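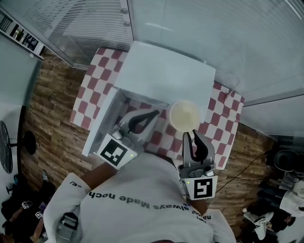
A vehicle trade-in begins with an appraisal, and the appraisal begins before anyone starts the engine. Students in this unit will learn to inspect a used vehicle in a fixed order, record what they find, and arrive at a figure that can be defended to the customer and to the used-vehicle manager. The order matters more than speed. An appraiser who starts with whatever catches the eye, as one's eye goes first to a red-and-white checkered tablecloth and only later to what is being done over it, will tend to overvalue a clean interior and miss a repainted door. A small green light on a housing is easy to notice; a warning light that should come on with the ignition and does not is much harder, and it is the second kind of observation that this unit is meant to train.

Unit 4: Appraising the Trade-In
Automotive Retail Operations
Instructor: Tineke Vermeulen
Lab supervisor: Shota Shimada

Reading before class

Read the chapter on wholesale and retail value in the course packet, along with the blank appraisal form. Bring a printed copy of the form to the lab. Forms filled out on a phone will not be accepted.

1. Terms

Actual cash value (ACV). What the dealership believes the vehicle is worth to it today, in its present condition. The ACV is an internal figure.

Trade allowance. The amount credited to the customer on the purchase agreement. It may be higher or lower than the ACV. When it is higher, the difference is called an over-allowance and comes out of the gross profit on the vehicle being sold.

Reconditioning. All work needed to bring the vehicle to retail standard: mechanical repair, tires, glass, paint, cleaning. Reconditioning is estimated at appraisal and charged against the vehicle once it enters stock.

Payoff. The amount required to release the lien. A customer whose payoff exceeds the allowance has negative equity. This must be disclosed in writing before any new loan is discussed.

2. Order of inspection

Start at the driver's door and walk counterclockwise. Confirm the vehicle identification number at the windshield and again on the door label. Look along each panel from a low angle, in daylight where possible, and compare the gaps between panels on the left and right sides. Measure tread depth on every tire. Open the hood and trunk last, and look for fresh sealant or missing fasteners.

Inside, switch on the ignition without starting the engine and note which warning lights come on and go off. Test the windows, locks, seat adjustment and climate controls. The road test follows and should last at least 10 minutes, including one stretch at highway speed.

3. Worked case: Zomstead Motors

A customer offers a sedan in trade. Comparable vehicles bring $12,000 at retail. Tires and brakes are estimated at $900, paint at $600, and the store requires $2,000 for overhead and margin. The ACV is therefore $8,500. The salesperson, Ok-hee Ham, asks for an allowance of $8,800 to close the sale. The manager may approve this, but the extra $300 must be shown on the deal sheet as an over-allowance and must not be added to the ACV. A store that hides over-allowances in its inventory will find its used vehicles priced above the market — often within a single month.

4. Lab assignment

Work in pairs. Each student completes a separate form on the same vehicle, without discussion, and the pair then compares results. Where the two reconditioning estimates differ by more than $300, write a short explanation of the difference. Young-sook Won will hold the keys at the lab desk and will sign for their return.

The completed forms are due at the start of the first class in March. Late work loses 10 percent. Questions on the form itself should go to Mr. Shimada; questions on grading should go to the instructor during office hours.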